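Ticket : casque tout-terrain Kavum R2, écran qui vibre et mousse de joue qui se détache
Statut : résolu
Produit : Kavum R2, taille M
Ouvert par : Slavica Dumitrescu
Suivi par : Brock Campbell, service après-vente Vumora

Message initial, Slavica Dumitrescu
Bonjour, j'ai acheté ce casque en avril pour l'enduro. Depuis deux sorties, la visière vibre dès que je passe 90 km/h sur les liaisons. Le bruit vient du côté droit. J'ai resserré les vis latérales, sans changement. En plus, la mousse de joue gauche se déclipse quand je retire le casque. J'utilise un masque Ateş avec la sangle large. Le casque n'a pas chuté.

Réponse, Brock Campbell
Bonjour, merci pour ces précisions. Avant un retour, merci de faire les contrôles suivants :
- retirer la vis centrale et les 2 vis latérales de la visière ;
- vérifier que la rondelle en caoutchouc est présente sous chaque vis latérale ;
- remonter à la main, vis centrale en dernier ;
- refaire un essai sans caméra ni support collé sur la coque.
Pour la mousse, indiquez-nous la référence cousue sur l'étiquette intérieure.
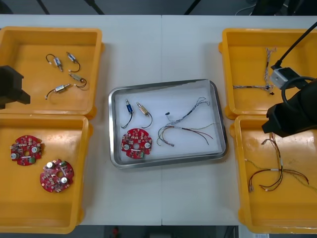
Ne forcez pas sur les vis latérales. Les inserts sont en plastique et le filetage s'abîme vite. Si une vis tourne dans le vide, arrêtez le démontage et signalez-le dans ce ticket.

Message de Slavica Dumitrescu, 18 h 40
Contrôle fait. La rondelle droite manque. Je ne sais pas si elle était là à l'achat, je n'avais jamais démonté la visière. La gauche est en place. Aucune vis ne tourne dans le vide. L'étiquette de la mousse indique « 28 L ». Pas de caméra sur le casque.

Réponse, Brock Campbell
La rondelle manquante explique très probablement la vibration. Pour la mousse, la référence 28 correspond à une épaisseur de 28 mm, montée d'origine sur la taille M. Je transmets à l'atelier pour savoir si le défaut vient du clip ou de la coque.

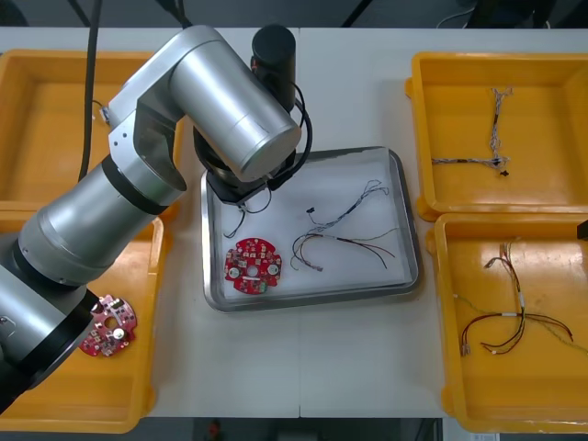
Bras au-dessus du plateau central.

Note interne, Hülya Gündoğdu
Vu avec l'atelier. Trois pressions-clips par mousse de joue sur ce modèle. Quand celui du bas lâche au retrait, c'est en général la platine plastique cousue au dos de la mousse qui est déformée. On remplace la paire, pas une seule mousse, pour garder le même serrage des deux côtés. Envoi à prévoir avec un kit visserie.

Message de Slavica Dumitrescu
D'accord pour la paire. Est-ce que je peux rouler en attendant ?

Réponse, Brock Campbell
Non, pas avec une mousse qui ne tient pas. Elle participe au maintien du casque. Le colis part demain avec le transporteur Restetti. 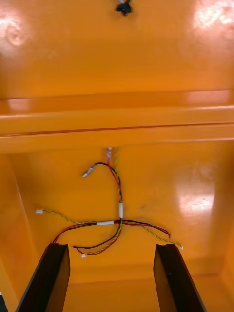

Parois orange et câble clair en haut.

Message de Slavica Dumitrescu
Colis reçu. Rondelles neuves des deux côtés, mousses remplacées. Les trois clips s'enclenchent. J'ai roulé environ 12 km sur route ce matin : plus de vibration à la même vitesse. Le casque serre un peu plus aux joues qu'avant.

Réponse, Brock Campbell
C'est normal avec des mousses neuves, elles se tassent après quelques sorties. Si la pression devient douloureuse, il existe une version plus fine. 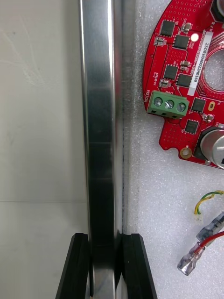 Peut-on laver les mousses de joue en machine ?
Lavez-les à la main, à l'eau tiède avec un savon doux, puis laissez-les sécher à plat loin d'un radiateur.

Ticket clos par Brock Campbell avec l'accord de la cliente. Ancienne paire de mousses à conserver jusqu'à réception de l'étiquette de retour.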